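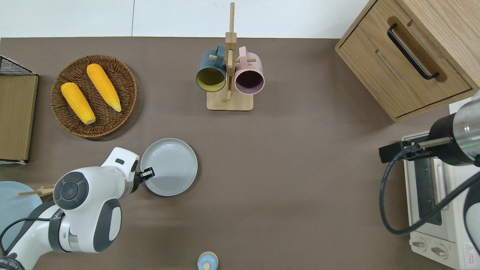
by Natnael Berhe | 03/03/2026 | Kitchen

I was against the mug tree. A whole piece of furniture for two mugs? We own a cupboard. But Trygve read somewhere that mugs "want air" and now the teal one and the pink one hang side by side on pegs, and I have to admit I like seeing the yellow inside the teal one.

The wicker tray I'm less sure about. Corn looks nice in it – fine. Crumbs and corn silk go into a weave like that and stay there. A plain bowl wipes clean. He says give it until May. I'll give it until the first ripe peach.

The wire rack can stay, I suppose. It stacks on the board and I don't have to dust it much.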